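On 11 January 2024, Widad Nassar wrote:

> Can someone confirm which macaroni we're getting for the soup bags? Mamcombe still lists the Ghanem elbows, and I need to know before I order the labels.

Widad,

Ghanem is out until further notice. I've gone with elbows in the orange bag, the one with the clear window — same cut, so the recipe card stays as it is. The date code on it reads 20250316.

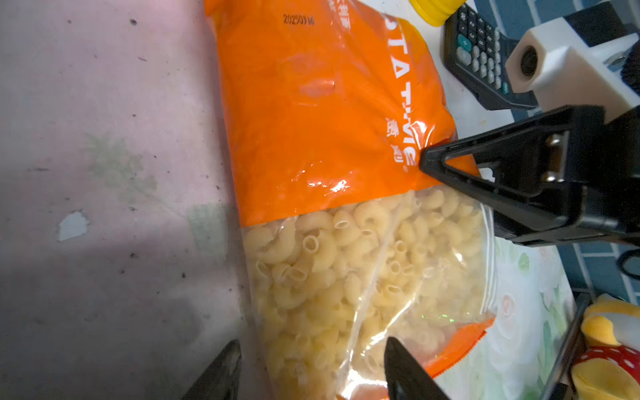

## Quantities

- 24 bags of macaroni, 300 g to each soup kit
- 17 cartons from Tarkex, already on the shelf
- Lids: short by 9, on order

Please leave the macaroni sealed until packing day. The cooking time goes on our own label in English — the printing I can see on the front is partly Chinese. Send me the label proof when you have it.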